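Nudo hand-held grippers – progress report to the Furnthorpe small projects fund
Period ending in December

Summary

The grant covered parts for one matched pair of hand-held grippers and bench time at the Khamphan shared workshop. Both grippers are now built and in use. Recording has started on the first task, moving a cup into and out of a basket. The second task has not been started. Spending is inside the budget, with one item I would like to move, explained below.

Work done

The first fingers were too thin and flexed when closed hard. I redrew them as solid blocks and reprinted both sets. The new ones add weight but hold their shape. The old set is in a drawer and can be used for spares on something lighter.

The left gripper had play in the slide. I traced it to a bushing seated at an angle, pressed it out and fitted a new one. The right gripper has not needed any repair.

Cables were the slowest part. The first pair was too short to reach past the table with both arms extended, so I made longer ones. They work, but they get underfoot and need to be routed better before anyone else uses the setup.

The Raren logging software now starts both sides from one key. Before that I was starting them separately and lining the files up by hand.

Recording

The target for the first task is 100 usable recordings. I have 60. The rest should go faster now that the logging is fixed. A further 50 are planned for the second task, which uses both hands at once – one to steady the basket and one to load it.
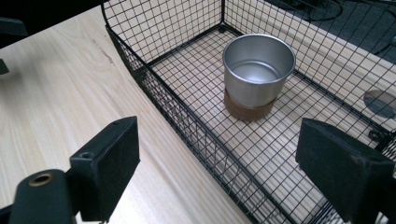
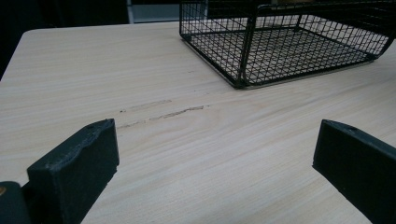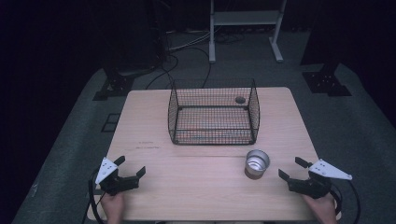
Finger wear is the main thing I am tracking going into the next period. I check the printed faces before each session and write down any change in the log. The blocks are still square enough to use, though the surface is no longer clean in the close views, and I would like a spare set printed before the second task begins. The wire basket stays as the standard container for both tasks. The tabletop has a couple of scratches near the middle, and I will sand and refinish that patch at the end of the project as agreed with the workshop.

Budget

Spending to date is $3885. I am asking to move what is left on the electronics line to printing material and cable sleeving. The total does not change.

Next period

Finish the first task, print the spare fingers, reroute the cables and begin the second task. I will send the parts list and the drawings for the revised fingers with the next report.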